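Mudgate Soil Post: your questions, answered at some length

We get a lot of letters and emails in the weeks before autumn planting, and the same things come up again and again, so we've gathered them on one page. Have a read before you post anything to us. If your question isn't covered, do write, and somebody will get back to you, usually with more than you asked for.

What do I get for my £7?

A pH reading, a note on texture (sandy, silty, clay or somewhere in between), a reading for the main plant foods, and a page of plain advice written for what you want to grow. We don't send a printout of figures and leave you to it. If you tell us you're after blueberries and your ground is pure chalk, we'll say so kindly and suggest a big pot.

How much soil should I send?

A mugful is plenty. We do have a top limit of 1,000 grams per parcel, mostly for the sake of the poor person who carries the post up our stairs, and we did once have a whole bucket arrive with the bucket still round it.

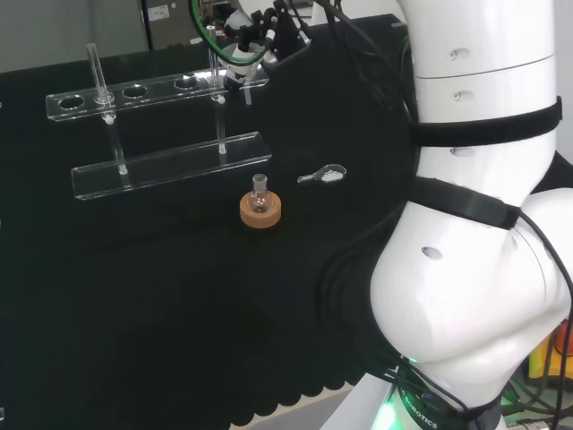 White arm, black straps and a green glow low down.

How do I take a sample properly?

Walk the bed in a big letter W and take a trowelful at each point, going down to the depth of the blade. Brush away leaves and mulch first, then tip everything into a clean bucket, give it a good stir and take your mugful out of that. One scoop from one spot will only tell you about that spot, and if the neighbour's cat is fond of it you may get a very odd result! Pick out stones, worms and bits of root. Please put the worms back.

Should it be dry when I post it?

Yes please. Spread it on newspaper somewhere airy and leave it for two days, out of reach of children and hens. Don't put it in the oven or on a radiator, however tempting that is in a wet March. Damp soil in a sealed bag goes sour in the post, and it comes through paper envelopes in a way that does not endear us to the sorting office.

What should I write on the bag?

Your name, the name of the bed ("by the shed" is fine), and what you'd like to grow there. If you've limed or manured it in the last year, tell us that too. It makes a real difference to the advice, and we'd much sooner have three lines of rambling than a blank label. Pencil is best, as biro has a way of vanishing on plastic.
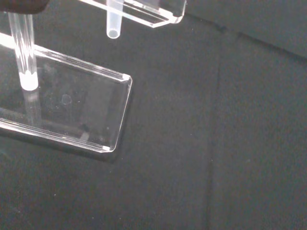 While we're on labels, do keep a copy of what you wrote. People with several beds often ring us to ask which one was "bed C", and we can only tell them that it was the one after B.

Where do I send it?

Mudgate Soil Post, 147 Bavent Road, Mudgate. Ordinary post is fine. You can also drop samples in the green box by the front door at any hour, and it is emptied every weekday morning.

My result says 6.5. Is that good?

For most vegetables and flowers it's lovely, and you can stop worrying and go and have a cup of tea. Below 6 you might think about a little garden lime, and your cabbages will thank you for it. Much above 7.5 and you'll find that heathers, camellias and rhododendrons sulk, with yellow leaves and not much growth. It is far easier to make a sour soil sweeter than the other way about, so if you garden on chalk, our honest advice is to get fond of lavender and pinks.

Can I just use a kit from the garden centre?

Of course you can, and many people get on very well with one. Follow the leaflet closely, use distilled water if it asks for it, and read the colour in daylight by a window.
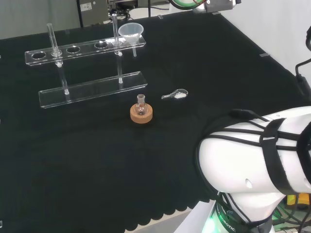
Words: the Vasiliauskas soil desk, Mudgate. Page last looked over Friday, September 6, 2019

Do you sell compost or feed?

We don't, and we're not paid by anyone who does. Customers do ask about Tresero, the green manure mix in our autumn leaflet. We sow it on our own trial beds and we like it, chiefly for the clover, but any mix with clover and rye will do much the same job. Sow it thickly, rake it in, and dig it under before it flowers.

How often should I test?

Every few years is enough for an ordinary garden. If you've taken on a new allotment, test at the start and again after your second season, when whatever you've dug in has had time to settle down. Try to sample at the same time of year, so that you're comparing like with like.

Can you tell me whether my soil is polluted?

I'm afraid not. We look at fertility and nothing more. If you think there was a garage, a tip or a works on your land, ask the council what records they hold, and grow in raised beds with bought-in soil until you've had an answer.

Can I have my soil back?

People do ask! Pop in a stamped, padded envelope and write "return" on the bag. Otherwise it goes on the rose bed by our gate.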